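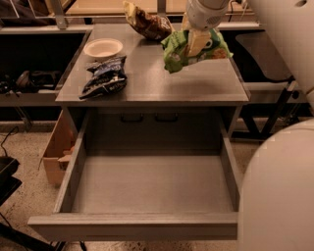

4. Print trials and shop-floor findings

We turn now to the part of the work we enjoyed most, which was watching the wide-format press at Grullau settle into its everyday routine. The shop prints banners, window graphics and short-run packaging for customers up and down the coast, and the crew were generous enough to let us stand in their way through most of January. We compared the two ink sets introduced in Section 3, Wenden and Skinner, across 119 jobs, and we left the operators to choose their own pass settings, as they would on any ordinary shift.

Colour held up better than we had feared. On coated board the two ink sets were hard to tell apart by eye, and even our most particular reader, Duygu Öztürkmen, went back and forth over a few of the swatches before giving up and making a cup of tea. On uncoated stock the story was a bit different, with Skinner drying to a flatter, slightly greyer finish in the dark blues (a point we come back to in Section 5, where we talk about pre-coats and their cost).
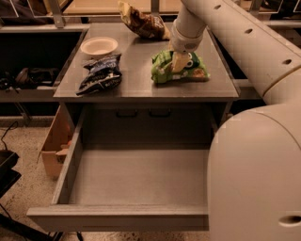 Flexible film gave us the most trouble by far, and it deserves a fuller word here. Film stretches under tension, and a press set up for board will happily pull it out of register before anyone notices. Glossy wrappers add a second difficulty, in that a printed green may look rich on the flat proof and rather tired once the material is filled and handled, and the green snack bag behind the gripper finger is the sort of pack we mean. We therefore asked the operators to judge each film sample twice, once flat on the light table and once made up into a small pouch. The scores moved more than we expected between the two, mostly for greens and browns, and the Prendmont lamp we used for viewing made the shift easier to see than the old overhead tubes did. 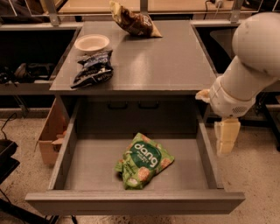

Figure 2. Brown snack bag and dark blue and black chip bag with white lettering, both on a gray cabinet top.

Creasing was the other matter the operators kept raising with us. Fine white lettering reversed out of a dark ground tends to fill in along a fold, and small type suffers well before large type does. Widening the strokes a little in prepress helped with both ink sets, although the designers were not always thrilled to see their lettering fattened up, and we had some long and friendly conversations about it. The settings we finally agreed on are listed in Appendix B.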